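Home | Posts | Allotment | About
Reading time: 2 minutes

I came to Pranby in January and I still do not have curtains. The shop gave me a paper with 3 columns of sizes and I went home again to measure.

My window is 1470 millimetres wide. I wrote it on my hand, then I washed the dishes.
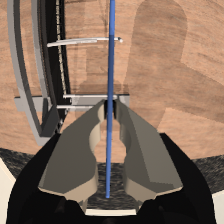 A blue rod between two grey fingers, over a wooden tabletop.

The second time I took the bus to Mokgethi, where the fabric is sold by weight. I chose a green cotton and paid for nearly 20 metres, which is too much for one window. So now I am learning to make cushions also.

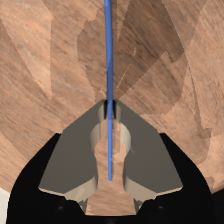
Blue cable, with its blunt end hanging free.

My stitches are not straight yet. I unpicked the first hem two times and the green thread is all over the carpet. If somebody knows a good way to sew a corner, please write it to me below.

We use cookies to remember your visit. Accept | Settings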